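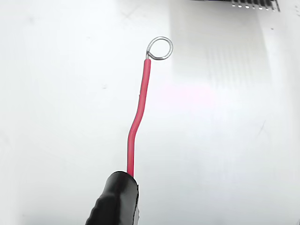
Search this blog Go

Getting Kan to hold a wire

I said in my last post that I would get back to the arm once the heat let up in the workshop. It is still August and the heat has not let up, but I had a free stretch of evenings and used them.

For anyone new, Kan is the robot arm I have been putting together at Besum, the shared workshop I pay into. The goal for this round was small. I wanted Kan to hold a piece of hookup wire with a ring on the end, carry it over to a circuit board, and set the ring down on the spot I picked. No soldering and no screws yet, only the carrying and the setting down.

I picked wire on purpose. Blocks and bottle caps were going fine, and I was getting bored with them. A wire is a different kind of problem. The part you hold is not the part you care about, and what happens between the two depends on every bend that's in it.

The gripper

The old fingers were too wide at the tip. They were fine for picking up a cap but they covered most of whatever I was trying to see. The new ones are long and narrow, and they taper down to a rounded end. They pinch the wire right at the tip, so nearly all of it is out in the open.

The servo that closes them is a Preveck that I bought used from Valentin Gaillard. It came with no paperwork, so I had to work out the range by hand. On mine, fully open is 1065 and anything under 330 makes it buzz and get warm. I put a stop in the code at 330 and have left it there. If you buy one of these, do your own test, mine may have been opened up before I got it.

Grip strength took a couple of evenings. Too light and the wire swivels in the fingers as soon as the ring touches anything. Too hard and it puts a flat spot in the insulation. I ended up closing until the current goes up, then backing off a hair. It's crude but it repeats.

The wire

I used red stranded wire with a ring on the end. I tried straightening the pieces first by pulling them through a folded rag. That helped for a little while, and then the wire took on a new bend anyway after some handling. After that I quit straightening and left the bends in.

This meant I could not assume that the ring was straight below the fingertip. With an S-bend in the middle, the end can be off to one side by more than the width of the ring. So the software has to find the ring itself, every time, and move the arm based on that. Ga-eun Sung had told me this months ago and I had to go do it the slow way.

Finding the ring

The ring is shiny and so is everything else. The tabletop is white and throws reflections back, and the board has glare on it whenever the overhead light is on. My first version looked for bright round things and kept picking mounting holes. It was very sure of itself about it too.

What worked better was to start at the fingertip and follow the red down. Red is easy to pick out on white or on blue. When the red ends, look in a small window past it for the loop. King-fai Fang helped me with that part over one long evening — he did the color threshold while I held a lamp and moved it where he said.

I logged over 90 tries with that version before I changed anything else. The usual failure was a highlight on the insulation that split the red into two pieces, and the code thought the wire was done halfway along. Closing up small gaps took care of most of those.

Setting it down

The target is a blue board I had left over from the Zamurora project, which never went anywhere. It has a row of header pins along the far edge and I wanted the ring to land in front of them, near a little patch of vias. I like that spot. It is easy to describe to another person, and the pins are close enough that a bad move is going to hit something.

Coming straight down was a mistake. If the ring hits flat, the wire bows out and the ring skates off. Coming in at a slight angle and then easing the last bit is better. I lowered the speed to 50, which is a number that only means something in my own code, but it was three times that before. Ring on the board next to the vias, wire still in the fingers:

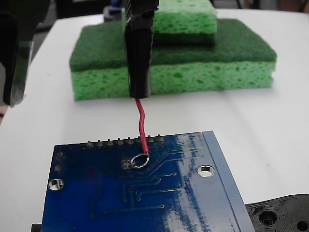 What is next

The first thing is letting go. Right now when the fingers open, the wire springs a little and takes the ring with it. I may need a second finger or a small weight to hold the ring down. Ya-wen Tseng thinks I should put a short peg on the board and drop the ring over it, and I will probably try that before anything else.

I also need to redo the cable run behind the wrist. It rubs when the arm turns all the way left, and I have been working around it by not turning all the way left.

I'll put the code up after I clean out the parts that have my file paths in them.

Print this post | E-mail this post

3 comments

Pak-hei Wu
What are you using to read the servo current? I tried the same trick and my readings were all over the place until I averaged them.

Reply from author
A small sense board on the supply line. I average the last eight readings. Without that it is useless.

Ga-eun Sung
I did tell you. Try the peg, and round off the top of it so the ring doesn't hang up on the edge.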